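Paper bag

A paper bag is a bag made of paper, usually kraft paper, used for carrying or packing goods. Paper bags are common as shopping bags, as packaging for dry foods and as sacks for building materials. They are sold plain or printed, with or without handles, and in sizes from small sweet bags to sacks that hold more than a person can comfortably lift.

Material

Most brown paper bags are made from kraft paper, which takes its name from the German word for strength. The paper is made from wood chips cooked with chemicals that remove most of the lignin and leave long fibres behind. Unbleached kraft keeps its brown colour. Bleached kraft is white and is often chosen where printing needs to look bright, though the bleaching takes away a little of the strength.

The weight of the paper is given in grams per square metre. Light grades are used for bakery bags and pharmacy bags, and heavier grades for shopping bags with handles. Sacks for cement, flour or animal feed have several layers, called plies, so that one layer can tear without the contents spilling. A plastic or wax lining may be added where damp is a problem.

Recycled paper is used for many shopping bags. Each time paper is pulped its fibres become shorter, and makers often mix in new fibre to keep the bag from splitting at the folds.

Types

The flat bag is the simplest kind. It is a tube of paper glued along one side and folded over at the bottom, and it has no depth when empty. Greeting card shops and sweet shops use it widely.

The gusseted bag has folds along its sides that open out when it is filled. Some have a pinched bottom and will not stand up on their own.

The flat-bottomed bag, also called a block-bottom or SOS bag, has a rectangular base and stands upright once opened. It is the usual form for grocery bags and packed lunches. Machines for making it were developed in the United States in the second half of the nineteenth century, and the basic folding method has changed little.

Sewn or glued sacks are used for heavy powders and grain. Many have a valve at one corner through which the sack is filled, and the pressure of the contents then closes it.

Handles

Handles were added to paper bags in the early twentieth century. Flat tape handles are strips of folded paper glued to the inside of the bag. Twisted paper handles are stronger and are made by winding paper into a cord, which is fixed to the bag under a glued patch. Twine, cotton cord and ribbon are found on gift bags and on bags from clothes shops, where they are either knotted through punched holes or glued in place. Die-cut handles are holes cut straight through the top of the bag — cheap to make, but likely to tear under a heavy load.

Decorated and seasonal bags

Plain brown bags are often used for gifts and party favours, as they can be stamped, drawn on or tied with string. Shops order printed bags in small runs for seasonal sales. A printer such as Vinach may accept orders of 300, while larger makers such as Geka and Jaiswal work mainly in bulk. Bags for Valentine's Day are sold in February, and for Halloween they are given out with sweets in them or used for collecting sweets from door to door.

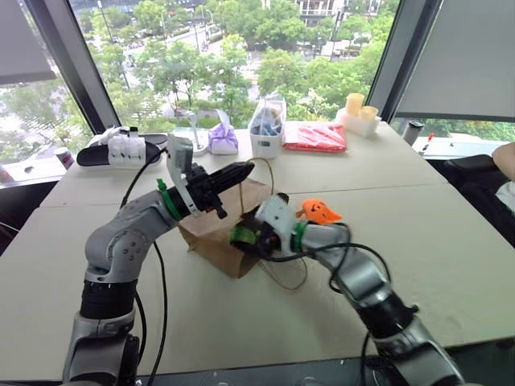 Paper bags are also used in crafts. Children make puppets from them by drawing a face on the folded base, and larger bags can be cut into masks. In parts of the south-western United States, bags weighted with sand and lit from inside are set out along paths at Christmas. These are known as luminarias or farolitos.

Reuse and disposal

Clean paper bags can be recycled with other paper in most places. Bags stained with grease or food are usually refused, but they can be composted if they have no plastic lining. Handles made of cord or ribbon should be taken off first.

Making a paper bag generally takes more energy and water than making a thin plastic one, and paper bags are heavier to transport. They break down much faster when dropped as litter. How the two compare overall depends on how many times each bag is used and what happens to it afterwards.

See also

Carrier bag
Kraft process
Gift wrapping
Sack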